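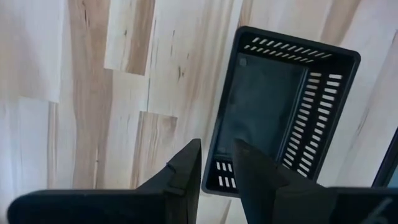
11/06/2024 — baskets, trays and general tidying of the bench

I have been meaning to sort out the small containers for weeks, and this morning I finally put the kettle on and made a start. Regular readers of this notebook (hello, Natalina) will know how it goes with me: I get the good intentions, I get the boxes down from the shelf, and then I find something interesting in the bottom of one of them and lose half the morning. Today went a bit better than that.

The question I wanted to settle was which sort of basket we should buy more of for the Lavwood benches. We have picked up all sorts over the years, and they have drifted in from everywhere, and it does make the place look like a jumble sale. Natalina Gentile would like everything to match. I would like everything to be easy to wash, and I am less fussed about the colour, though I will admit I have become rather fond of the bright ones.

The black basket is a very decent thing. Smooth thick rim, rounded corners, slots in the walls and a flat solid floor, so small bits stay put in the bottom and don't go dropping through on to the wood. I do like a solid floor. The old Prisier ones were mesh all the way round, underneath as well, and we lost no end of washers and drawing pins through those. My only grumble is that a dark floor hides dark things, and I spent a silly amount of time last August hunting for a black rubber foot that had been sitting in one all along.

I also want to write down what lives on the bench for good and what is only visiting, as we keep disagreeing about it. The sponge stays. I know it looks untidy, but a sponge that is put away is a sponge that never gets used, and a yellow one is at least easy to spot. 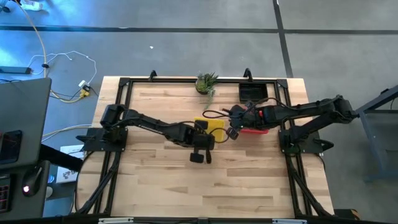
The succulent stays too. It is quite happy at the back with its trailing stems, and it asks for very little — a drop of water every 25 days or so has been my habit, and please would people stop topping it up in between out of kindness. The little black tray can live up at that end as well. I'd like to keep it for screws, but Natalina has her eye on it for labels, and I suspect she will win.

Now, the pink basket. I had expected to turn it down, to be truthful, as it is a big bright object and takes up a fair bit of table. But it is roomy, and the upright slots are wide enough that you can peer in from the side and get a fair idea of what you've left in there, and that has won me over completely! For pens and odds and ends I think it beats the black one. The rim is nice and thick too, so it's kind to the fingers when it is full.
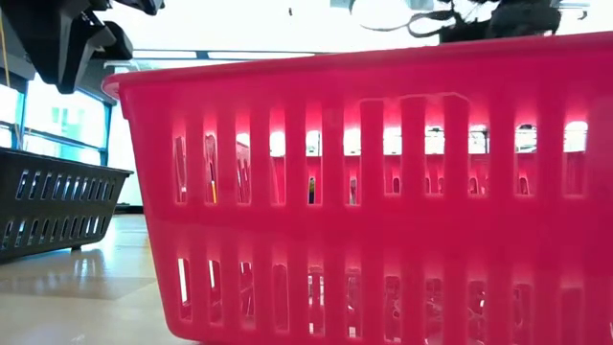
Pink basket from the side, with a few small things showing through the upper slots.

Plan, then. Ask Brillivia what they charge for 30 of the black, and see whether they do the pink in a smaller size. If they don't, we could try Lã, who were slow last time but very pleasant about it. I'd like 3 pink ones to start with and we can see how we get on.

Still to do: wash the sponge, find the lid of the label box, and oil the bench top before the dry weather gets at it.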